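October, early, before breakfast

Drained the upstairs loop last night and left it open. Refill today. The back bedroom radiator has been lukewarm along the bottom since the first cold week and I have now bled it often enough to be sure that air is not the problem. The top rail gets hot within a few minutes of the pump starting. The lower third stays at room temperature, with the cold patch widest in the middle and narrower at the ends. That shape means sludge. Air would sit at the top.

Kornél Szalai looked at it in the spring, when he was over about the gutter, and said the same thing without taking his coat off. I wrote it down then and did nothing all summer, when the whole system was cold and could have been taken apart at leisure.

Notes on the state of things before starting, for when I have forgotten:

Boiler is the Sidia, original to the last owners. Pump is the Kinoshita, replaced the winter we moved in, set to the middle speed. Valves upstairs are all Dritetti except the bathroom, where the valve has no name on it and a handle that was once red. Downstairs is on its own loop and works. I am leaving downstairs alone.

9:30

Radiator off the wall. Closed both valves, put the roasting pan under the supply end, cracked the union nut a quarter turn and waited. What came out was black for the first cup or so and then brown. It smells of pennies and old rubber. Once the flow dropped to a drip I opened the bleed screw to let air in behind it and got the rest. Carried the thing down the stairs with the open ends stuffed with rag and still left a line of black spots on the runner, one per step on the way down and a larger one at the landing where I stopped to change my grip. Cold water and dish soap, right away, took out all but the landing.

Outside on the grass with the garden hose pushed into one end. Tipped it, shook it, turned it over, put the hose in the other end. A rubber mallet on the flat of the panel loosens more than the water does. Each round of hitting brought out another slug of black silt, fine as flour when rubbed between the fingers, and it sticks to a magnet. Kept going until the water ran clear through two full turns. It took most of an hour and my shoes are finished.

Weight is noticeably less going back up the stairs. I did not weigh it before, so that stays an impression.

11:15

While it was off I looked at the pipe ends. Supply side clean, with a thin dark film that wipes off. Return side has a crust on the lower half of the bore, hard enough that a screwdriver only scratches it. Broke off what I could reach and caught the pieces in a rag. This worries me more than the silt. If there is crust at the end of the run there is probably crust at the tee under the hall floor, and I do not intend to take up the hall floor.

Lockshield valve on this radiator was open one half turn from closed. Someone had throttled it. It could have been the last owners, trying to keep the back bedroom from stealing heat, or it could have been me the first winter, when I went around with a wrench turning things and kept no notes. The spindle is stiff but moves. Cleaned the threads and put a little silicone grease under the packing nut.

The union washer on the return side was flat and shiny and had taken a set. I would rather replace it than trust it. There were none in the parts tin, so that meant a trip.

12:40

Planamstead and back. The hardware store there has moved the plumbing aisle to the rear wall and put patio heaters where it used to be. Found the washers in a bin with the wrong label, compared them against the old one, bought several extra. Also a bottle of inhibitor, a length of clear hose, a new drain key (the old one is rounded off and was slipping), and a roll of the thicker thread tape. The clerk wanted to sell me a chemical flush. I read the back of the bottle in the aisle. It has to circulate for a week or more with the system hot and then be drained completely, and the label says nothing about hard scale on the return, so I put it back.

Wrote the prices in the house book when I got home. Inhibitor has gone up again.

Lunch was cold rice and the last of the beans. Ate standing up next to the boiler, reading the plate. The ink is nearly gone but the working pressure is still legible.

2:00

Radiator hung and connected. New washer on the return, old one kept on the supply since it still has some spring. Opened the fill valve slowly and went back and forth between the gauge downstairs and the bleed screw upstairs. With a second person this is a ten minute job. Alone it is stairs. The order that works: fill to a little over the cold mark, shut the fill, go up and bleed the lowest radiator first, then the next, then the bathroom, then come down and top up. If the fill valve is left open during bleeding there is no way to tell from the gauge whether a joint is leaking.

Inhibitor went in through the towel rail in the bathroom, as last time, by taking out the top plug and using a funnel and the clear hose. The label says one bottle treats up to 100 liters. My estimate of the upstairs volume, from the length of pipe and the panel sizes, is well under that, so one bottle is plenty. Did not measure the volume when I drained it, which would have been easy, with a marked bucket. Next time, marked bucket.

Leak check with a dry paper towel wrapped around each joint and left. The towel on the bathroom valve came back with a spot the size of a lentil. Nipped up the packing nut by an eighth of a turn. Second towel dry after half an hour.

3:30

Heat on. Boiler set to 40 to begin with, to see whether anything moves before stressing the new washer. Pump on low. Listened at each panel with the handle of a wooden spoon against my ear. There was a trickling sound in the bathroom for a few minutes, then a steady hiss, then quiet. Nothing from the back bedroom except the faint ring of the pump.

Felt the back bedroom panel by hand at the top, the middle and the bottom. Warm at the top first, as before. The bottom followed after a short wait and came up evenly from the supply end toward the return end. No cold patch in the middle. Left it running, raised the setting in steps, checked the joints between each step.

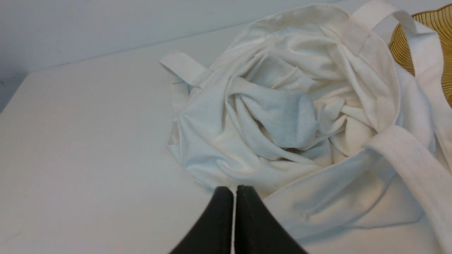
Balancing next. I had hoped to avoid it, but opening up one radiator changes what the others get. With the back bedroom flowing freely the front bedroom was slow to heat, and the towel rail at the far end of the loop was hardly warm at all. The procedure is to open every lockshield fully, let everything go cold, start the boiler, and note the order in which the panels heat up. Then throttle the fastest one and work outward.

Going fully cold takes the rest of the afternoon and I was not willing to wait. I did a short version instead. Taped the two pipe thermometers to the supply and return of each panel in turn and adjusted the lockshield until the difference settled. I was aiming for a drop somewhat above ten degrees, and I accepted anything near it. The thermometers do not agree with each other when both are taped to the same pipe, so I swapped them over on every reading and took the middle. The back bedroom wanted a good deal less opening than I expected, which suggests the old half turn was put there by someone who knew what they were doing and the silt came later and made it look like a mistake.

Settings as left tonight, counted from closed. Back bedroom, three quarters of a turn. Front bedroom, one and a half. Bathroom, fully open. Landing, one turn and a hair. I have put the same on a strip of masking tape inside the boiler cupboard door, next to the strip from the first winter, where the pencil has rubbed off to nothing. Used a pen.

5:45

Kornél telephoned about the gutter bracket and I told him about the crust on the return side. He thinks it can be left. His reasoning is that if the flow is good and the panel heats evenly, the bore is big enough, and that scraping at it would only send pieces downstream into the pump. He also thinks I should put a magnetic filter on the return ahead of the Sidia. He fitted one at his own place some 200 meters up the road, on the same water, and cleans it twice a year. I asked how much comes out. "A spoonful, the first time. Less now." He will look out the name of it.

There is space for one between the elbow and the isolating valve if the bracket for the condensate pipe is moved over by a hand's width. Measured it twice with the steel rule. It would need two compression joints and a drain-down, but only of the boiler side. A job for spring, or for this winter if the silt comes back.

8:10

Pressure has dropped slightly from the afternoon reading. Expected, with dissolved air coming out as it heats. Bled all the panels once more and got a short spit from the bathroom and nothing elsewhere. Topped up to the mark.

Back bedroom is warm for the first time since we put the heating on. The thermostat in there shut the valve down by itself at about 7, which it has not had cause to do before, and I stood and listened to it to be sure it was closing and not sticking. Moved the electric heater back to the attic.

Left to do: check the paper towels in the morning, read the cold pressure before the boiler starts, rinse the roasting pan with something stronger than dish soap, get the black mark out of the landing. Pour the jar of silt off tomorrow once it has settled and see how deep the layer is. Ask about the filter. Lockshield cap for the landing radiator is missing, have been meaning to replace it for 5 years.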